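Drukance gripper simulation pack: a month with the kitchen scenes

Reviewed 2022-12-07

Verdict up front, for those who only want that: useful for ruling out bad gripper choices, overpriced for choosing between good ones. I wouldn't buy it at full price and I wouldn't let anyone in my workshop place a hardware order on the strength of it alone.

What you get

Drukance sells this as a way of comparing grippers before spending money on real ones. You download a set of indoor scenes, an arm model, a small library of grippers, and a controller layer that sits on top. The licence was 800 for the year when I bought it in November, and there is a cheaper monthly option that leaves out the controller logging. Don't take the monthly option. Without the logs you are watching a white arm move about and guessing.

Three grippers come in the box: Drukance's own parallel-jaw model, a longer-fingered one from Wike, and a soft-finger design by Curnton that is marked "preview" in the menu and deserves the word. I ran the first two properly. I gave up on the Curnton after two evenings, for reasons I'll get to.

Installation

Slow and fussy. The installer wanted a graphics driver newer than the one its own requirements page asks for, then failed silently until I had updated. Once in, scenes load quickly enough. The first start of the day takes far longer than any after it and the progress bar is decoration.

The manual is a single long web page. It has a decent section on joint limits and almost nothing on contact settings, which are the part you will be fighting with.

The test

I wanted something dull and repeatable. The kitchen counter scene has a black rod that can be dropped at a random angle among the clutter, and the job was to come down over it, close, lift clear and hold. A rod is a fair test for a parallel gripper. If the wrist is turned wrong by more than a little, the fingers either straddle it badly or push it away, and you find out straight away whether your approach code is any good.

The clutter is shuffled between runs. Some of it is sensible kitchen stuff, and some of it looks as though it was picked by throwing darts at a model library. In the layout I used most, there's an apple and a spray bottle lying on its side, and over on the right a toy rifle in red, blue and white, partly behind the arm's lower link. Fine. Odd shapes are good for testing a camera pipeline. I'd have liked more cutlery, though, and a few things made of glass.

I ran 2,834 attempts across the two grippers with the default settings, then a shorter batch with my own. The start of the descent is where I paused most often to check the wrist angle against the rod.
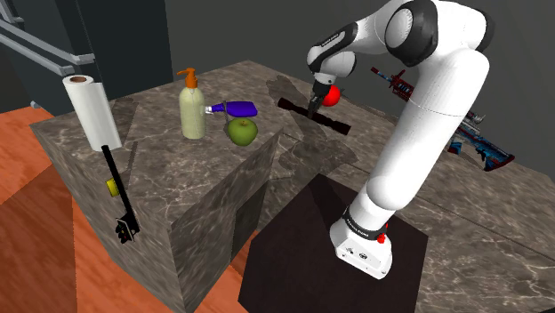 How the grippers compared

The Drukance gripper won, and I'd have been amazed if it hadn't, given whose software it is. It lifted and held the rod on nearly every run where the wrist angle was within the tolerance I'd set. The Wike was clearly worse on paper. It tended to close cleanly and then let the rod roll during the lift.

I didn't believe that, so I went into the contact settings. The two grippers ship with different finger friction values. The Drukance one is generous. The Wike one is what I would call realistic for a worn pad. Setting both to the same figure closed most of the gap, and in a rerun with the rod shifted towards the marble partition the Wike came out slightly ahead, thanks to the extra finger length keeping its body away from the stone.

I can't say whether the difference in defaults is deliberate. It may be that someone measured both and these are the real numbers. There is no source given for either, and my message to support asking for one got a polite reply with a link to the page I had already read.

As for the Curnton, the soft fingers pass through thin objects if you close them at anything above the lowest speed. There is a fix promised. I'll look again when it arrives.

The arm and the controller

Better news. The arm model behaves itself. Joint limits are respected, the elbow doesn't flip without warning, and the controller gives you a readable error when a target is out of reach. I compared the joint traces from a simple pick against the real arm on my bench, and they were close enough that I stopped worrying about it. Gravity compensation is a touch too perfect, so expect some sag on hardware that you won't see on screen.

The control loop has one bad habit. Pause a run and resume it, and the first command after the pause is sent twice. In simulation that is harmless. If you carry the same script over to a real arm, put a check in.

Kikar, the older package I've been using, handles pausing properly but has a far uglier planner and only one gripper worth the name. I still have it installed.

Cameras

Fixed views are good and the shadows on the counter are soft and believable. The simulated depth camera is too clean by half. Every edge is crisp, there's no dropout on dark surfaces, and a black rod comes back as neatly as a white paper towel roll would. Anyone who has pointed a real depth camera at something thin and black will know why I don't trust that. There is a noise option, buried under advanced settings and off by default. Turn it on, and turn it up further than they suggest. My detection code went from looking very clever to missing the rod in 31 runs out of the next batch, and that was the first number in the whole exercise I felt like writing down.

The stone countertop is a handsome bit of texture work and does help here. Mottled grey and brown with pale veins is a nasty background for any segmentation that relies on colour, and it caught two bugs of mine.

What it costs against what it saves

A real two-gripper trial, with adaptor plates and a borrowed bench, was quoted to me at 3,000. So the licence looks cheap, provided you'd otherwise have done the trial and provided the simulation would have given you the same answer. On default settings it would have given me the wrong one.

Good points

Stable arm model, clear error messages.
Scenes awkward enough to break lazy vision code.
Logs export as plain text and open in anything.

Bad points

Friction defaults that favour the seller's own gripper, with no source.
Depth camera noise off by default.
Resume bug in the controller.
The Curnton model shouldn't be listed as a feature yet.

Score: 6 out of 10. Seven if they publish where the friction values come from. I've asked for that twice now, and the licence runs out next November, so they have some time.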